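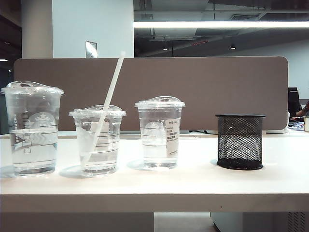

One regular at the Stovberg branch put it to us in writing: why should a person who drinks a glass of tap water with lunch have to carry home a little mountain of packaging afterward, and had anyone at head office ever tried to fit it all in a desk-side bin? We had not. We have now, and the bin lost.

Cutitetti, the lunch counter chain with 8 branches and one very loud espresso machine, is launching a cup return program this October. It is called Drevow, a name that came out of a long meeting and that we have agreed to stop discussing. Customers who take a drink away can bring the cup and lid back to any branch, in more or less any condition, and get money off their next order.

The discount is 60 cents. We considered a larger one and our accountants considered leaving. It applies to any drink or hot meal and can be used the same day or saved up on a paper card, which we expect people to lose. Lost cards will be replaced with a new card and a sympathetic look, though the stamps do not carry over.

How it works

Bring the cup to the counter or drop it in the green hatch beside the door. The hatch takes cups and lids only. During the trial at Stovberg it also took a sandwich, a set of car keys and a library book, all of which have been returned to their owners except the sandwich.

Cups should be empty. They do not need to be rinsed, but the staff will like you better. Lids go in the lower slot and cups in the upper one, and there is a sign saying so in letters we were told were too big. Straws are still a problem and go in the trash for now.

Cups from other cafes are welcome at the hatch. They earn no discount, and we will try not to take them personally.

Where the cups go

Everything collected is picked up twice a week by Mandagi, a sorting and washing firm on the east side of town. Sturdier cups are washed, checked and sent back out to our branches. Thin ones are shredded and sold on as raw material for plant trays and similar items. A portion of what comes in is too cracked or too sticky for either purpose, and that portion is thrown away. Our first draft of this release left that sentence out, and the people at Mandagi asked us to put it back.

The trial ran for 7 weeks at Stovberg, with one hatch and no advertising beyond a chalkboard. On its best day the branch took back roughly 200 cups. On its worst day it rained, the hatch jammed, and the manager spent the afternoon holding a bucket. The hatch has since been redesigned with a wider opening and a latch that can be undone without a butter knife.

What we are not claiming

We are aware that companies like ours enjoy announcing things like this. Drevow will not save the planet, and it may not even save the back corner of our parking lot, where the trash bags used to pile up – although early signs there are good. The best cup is still the ceramic one you drink from while sitting down. We have plenty of those, and they come with a chair.

Customers who bring their own mug will get the same discount, provided the mug fits under the tap. At Stovberg somebody tested this rule with a flower vase. The vase fitted, so the discount was paid, and the wording of the rule is under review.

Opening hours and locations

Hatches will be in place at all Cutitetti branches by the end of October. They can be used whenever the branch is open. Please do not leave cups on the doorstep overnight, where the crows have already formed opinions about them.

Office customers who order lunch in bulk can ask for a collection crate with their delivery. Crates are free to borrow and stack neatly under most desks. We would like them back too.

Press inquiries

Questions about Drevow can be sent to the Cutitetti press desk through the contact form on our website. The desk is staffed on weekday mornings and answers most messages before the lunch rush. Messages sent during the lunch rush will be read after it, by someone who smells of soup.

About Cutitetti

Cutitetti serves soup, sandwiches, hot dishes and drinks to people with half an hour to spare. The company is independently owned and has won one award, for its restrooms.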